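Ticket opened September 10, 2019. Streaming / playback. Lutadness S2 E2, cameo scene goes silent

Reported by several subscribers, all on the Fedia app. The episode plays fine until the tavern bit where the two directors turn up as card players. Then dialogue drops out, music and crowd noise stay. Comes back when the scene ends.

Annoying one, as it's the scene everybody is talking about. More than 300 comments under the recap already, half of them asking what the tall one says about the bridge.

**Tried so far**

- Restarted app, no change
- Logged out and in, no change
- Cleared cache, no change
- Browser on laptop: fine, full dialogue
- Subtitles on: lines show up, still no voices

So the lines are in there somewhere. Looks like the sound mix, not the file being cut short. 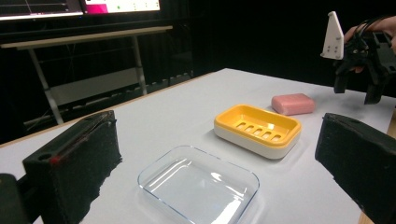 Torunn Lundgren: same here on the telly, but my tablet plays it properly with headphones in. Pulled them out and the voices went again halfway through the card game. Is it a surround thing? Episode one was fine for me all the way through.

Good shout. Checked with headphones, yes, voices back. Set the app to stereo by hand (Settings > Sound > Output) and the telly plays it right too. So the surround track for that scene is missing its centre channel, or it's labelled wrong and the app is throwing it away.

Passed to Trikwood, who did the mix. Asked them to compare it with the version sent out for the preview screening, where the scene was fine by all acounts.

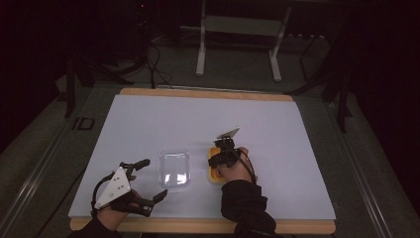
Trikwood answered. They have two masters of the episode, and the cameo was a late addition, dropped into the second one after the mix was signed off. Fedia got the second. Somebody patched the picture in and the music with it, dialogue stem left behind on surround only. Want to point the next person at the right menu, so there will be a short help page. Text of the page is done bar the telly section.

**Workaround to send out**

1. Pause the episode
2. Settings > Sound > Output > Stereo
3. Go back to the start of the tavern scene
4. Switch back to surround afterwards if you want it
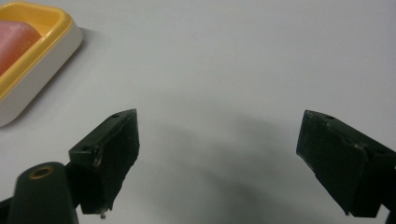 Step 3 matters, if you just press play from where you paused it keeps the old track till the next scene. Caught me out, twice.

New file from Trikwood due tonight. Jireš to watch the whole episode on the telly before it goes live, not only the tavern, as the closing flashback was patched in the same week and might have the same probelm.

Leaving open untill then. Replies to subscribers: send the workaround, and no spoilers about the bridge please.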